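Ticket: Photos do not load in shared album after update
Product: Drada Gallery (web and phone)
Opened by: Ikhsan Harahap
Handled by: King-fai Man, Kwok support
Priority: Normal
Status: Waiting for customer

Ikhsan Harahap wrote:

Hello. I manage the shared album for our office at Musten. There are 3,000 pictures in it. Since the update on Monday, many of them open only as a gray square. The small previews are fine, but when I click on one, the circle turns for 25 seconds and then I get the message "Item could not be prepared." I tried two browsers and also my phone with mobile data, and the result is the same. I have signed out and signed in again. I did not delete anything, as I am afraid to lose the originals.

I attach one picture that still opens well, so that you can compare.

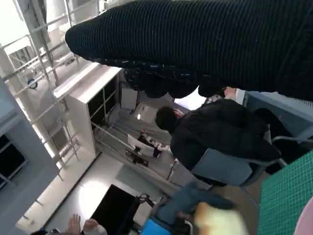
The album is set to "Members can add" and the storage is at 80 percent, so I do not think that space is the problem. Pictures that I downloaded before the update open on my computer without any trouble. The one I attached, with the person in the black jacket on the chair, opens in full size every time, also when I zoom in on the ribs of the dark knit fabric. Its neighbors in the album do not. I could not find a rule for which ones fail. Please tell me if you need the file names.

King-fai Man wrote:

Thank you for the clear report. Please do these steps in this order:

1. Open Settings, then Storage, and write down the number next to "Pending items."
2. Switch off "Save space automatically."
3. Open one picture that fails, and choose "Rebuild large view" from the menu.
4. Wait until the menu closes by itself. Do not reload the page.

Please do not use "Clear album cache" yet. It is safe for the originals, but it removes the log that I would like to read.

Ikhsan Harahap wrote:

Pending items: 27. I switched off the option and did the rebuild on one picture. It took longer than I expected, but the menu closed and now the picture opens, also on my phone. 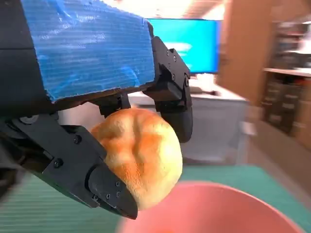

Opened after rebuild: bread roll over pink bowl, full size.

I repeated it with a second picture and it worked too. The number of pending items did not change, and I do not understand why. Must I do the rebuild by hand for each picture?

King-fai Man wrote:

No, this is not needed. The pending number is refreshed only at night. I can see in the log that large views made with the old Grotisov converter are not accepted by the new version. I have started a rebuild for your whole album from our side. You can leave the page closed while it runs.

Please look at the album tomorrow morning and send me the new pending number. Keep the space option off until then.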